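Ticket: Gripper reports closed with no paper held, paper-handling task
Project: Catico
Station: Fliltlow bench
Opened by: Su-chen Yeh
Status: Open, waiting on part
Priority: Normal

Problem

We are recording demonstrations of picking up a single sheet of paper from the table for the Catico training set. The target is 2,560 episodes. Since the start of August the recorder has been marking episodes as good when the sheet was never lifted. The success flag comes from the gripper width. If the width drops under the threshold and stays there for 30 frames, the episode gets a pass. A sheet of paper is so thin that a closed grip on paper and a closed grip on air give nearly the same reading.

I found this by going through one batch by hand. It had 28 episodes marked good that should not have been. The rest of the batch was fine.

Steps so far

1. Restarted the recorder and ran the gripper homing routine. No change.

2. Checked that the wrist camera and the gripper state are in step. Played a few episodes back with the width plotted next to the video. They line up. The low width reading comes at the same moment the fingers meet in the video, so this is not a timing fault.

3. Looked at where the fingers are before they close. The operators have been told to put one fingertip on each side of the paper edge and then close slowly. 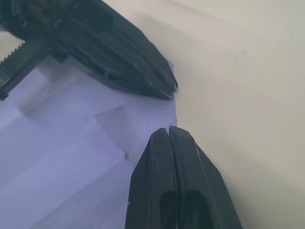

Wrist camera, fingers partly open at the edge of the sheet.

With that approach the grip either catches the edge or slides off it, and the width number does not tell you which. Operators on the Opoku shift start a little farther in over the paper and get fewer misses, but they also push the sheet along the table more. I would like both kinds kept in the set as long as the labels are right.

4. Lowered the width threshold. This got rid of some false passes but also threw out real grips on flat, single-layer paper. Put it back to the old value.

5. Tried motor current in place of width. Better when the paper is folded over, no use on a single layer. Logs are in the ticket folder under "current_test".

6. Swapped the sheet for stiff card as a check. Flags were correct on every run. So the recorder logic does what it was written to do -- it was just written for thicker things.

7. Asked for the operator to mark pass or fail with the foot pedal at the end of each episode. Ran this for one session. Labels matched my own review except for 3 episodes, all of them cases where the paper was pinned but not lifted. 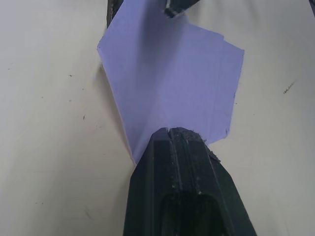 Those are the ones we need a rule for. My proposal is that pinned does not count as held. To get a pass, the arm has to go up by the set lift height and the paper has to leave the table with it. If the operator is not sure, the episode goes in the "review" folder and I will label it myself. Please do not delete them. Failed grips are useful to us, and the Fledamar training job reads them as negatives as long as the flag is set to fail.

Also seen, not part of this fault

The paper gets creased and torn with use. I don't want it changed for a fresh sheet each time, because the model should see both. Please write the sheet condition (new, creased, torn) in the notes field. Many episodes have this field blank.

Please wipe the fingertips at the start of each shift as well. I have not tested whether dust makes any difference to the grip.

Still to do

- Second foot pedal on order for the Opoku shift. Until it comes, they should use the P and F keys.
- Relabel everything recorded since the start of August. I am doing this in batches, oldest first.
- Turn off the automatic flag for paper tasks in the recorder config. Leave it on for card and boxes.
- Recorder should refuse to save if the notes field is blank. Moved to its own ticket.

Leaving this open until the pedal is in and the relabeling is finished.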